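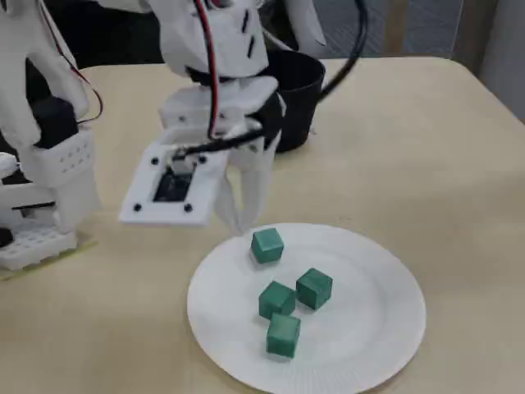 The Paper Plate Gets Promoted

Every family with small children owns a set of blocks, and every set of blocks is missing some. This is the natural order. The blocks leave the box in the morning and by dinnertime they are in the dog's bed, in a boot, in the good casserole dish. Toy companies have answered with canvas sacks, rolling bins and, in one catalog that came to my house, a storage bench priced at 300 dollars.

Dalia Amrani uses a paper plate.

Amrani runs a small play library in Trurbridge, where families borrow toys by the bag and return them in whatever condition fate allows. Her system is simple enough to annoy people who sell benches. One child, one plate, a few blocks. When you want different blocks, you bring back the plate.

"I had a parent ask me what the method was called," she says. "I said it was called a plate."

Four green cubes on a white plate, it must be said, look better than they have any right to. Put the same cubes in a bin with 300 others and they are clutter. On the plate they resemble an appetizer at the kind of restaurant where you go for pizza afterward. The fluted rim helps -- it gives a weathered block a certain sense of occasion.

It also slows things down. Joar Lindqvist, whose twins are 3, took the idea home in December and reports that cleanup now takes 10 minutes, down from never. His daughter builds with what she has. His son mostly serves the blocks to people and waits to be told they're delicious.

There are drawbacks. Paper plates bend. They get worn as hats, and a determined toddler can eat a fair amount of rim. Lindqvist tried switching to melamine and went back after two days, citing noise.

Kanako Mizuno, who repaints old blocks for the library at her kitchen table, has her own complaint, namely that the plate leaves no place to hide a bad paint job. She has started rounding off the chipped edges with sandpaper first and leaving the finish matte, so the next round of dents will blend in.

Amrani buys her plates in bulk and keeps them on the shelf by the door, under a sign asking visitors not to use them for cake. At the last birthday party, they used them for cake.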